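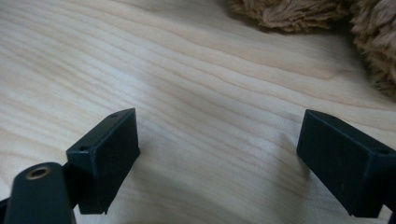
Gripper open, fluffy brown thing top right

Jurgita Butkienė wrote:
> So can any of them tidy a table yet, or is Kikudell dreaming?

Dreaming a bit, I'd say! Tidying a table sounds easy until you list the chores. My own list so far:

1. Picking up soft stuff. Two flat black fingers against all that shaggy fluff — I'd want 339 goes before trusting it near my jumpers.

2. Clearing hard, dark things off pale wood. I'd let a machine try this one first, with a person standing by.
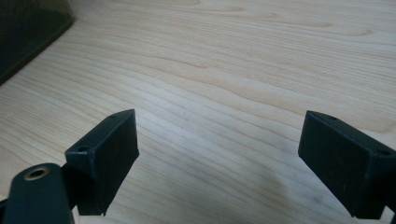

3. Wiping down. Porkska reckon five years. I'd still bet on a cloth and me (sorry, Liepiņa lot).

What would you add?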